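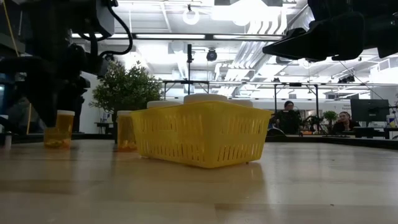
Pumia 黄色收纳篮(小号)

先说一句,我自己家里就放着三个,所以写这一页的时候难免有点偏心,大家多担待~

最早进这款篮子是因为我妈。她的药瓶子以前东一个西一个,床头有,厨房有,连鞋柜上都能翻出来一瓶。后来我拿了一个篮子往桌上一放,跟她说:妈,以后都搁这里头。现在她吃完饭手一伸就拿到了,我打电话再也不用问“你那瓶白盖子的放哪儿了”。

篮子是塑料的,边沿摸着很光滑,不刮手。四面往下慢慢收窄,所以口大底小,拿东西的时候手伸进去不别扭。侧面上下各有一排镂空的小条,一面是竖的,一面是斜的,我挺喜欢这个小变化,摆在木头桌面上看着不呆板。隔着篮壁也能隐约看到里面东西的颜色,找起来快一点。

装什么合适呢?那种橙色半透明、带白盖子的药瓶,竖着放正好,高一点的瓶盖会露出篮口,一眼就能看见,顺手一提就出来了。矮瓶子会被边沿挡住一些,我一般把矮的放靠外这边。别的嘛,护手霜、胶带、遥控器、孩子的蜡笔,我都试过,都行。特别细碎的东西(回形针、散装纽扣之类)就别直接往里倒了,会从缝里漏出来,先套个小袋子再放。

有几位老顾客的留言我抄过来给大家参考:

Geeta Katiyar:颜色比我想的亮,放在深色柜子里也好找。

Lụa Lò:买了两个,一个放药一个放针线。要是有盖子就更好了!

(盖子的事我问过厂里了,暂时没有,有了第一时间挂上来。)

清洁很省事,温水加一点洗洁精,用旧牙刷把镂空的地方刷一刷,晾干就好。别用开水烫,也别放在暖气片上烤,塑料嘛,都怕这个。另外啰嗦一句,家里有小朋友的,装药的篮子请放高处或者锁进柜子,篮子是敞口的,挡不住小手。

货号:154
颜色:黄色
库存:这一批到了 500 个
满 100 元包邮,偏远地区下单前先问我一声

药瓶、桌子都不在售卖范围内哈,只卖篮子。想和 Sondska 的托盘一起买的,备注里写清楚,我给你装一箱发,省得收两次快递。十一月下旬我要回趟老家,那几天回复会慢,晚上八点以后统一看消息。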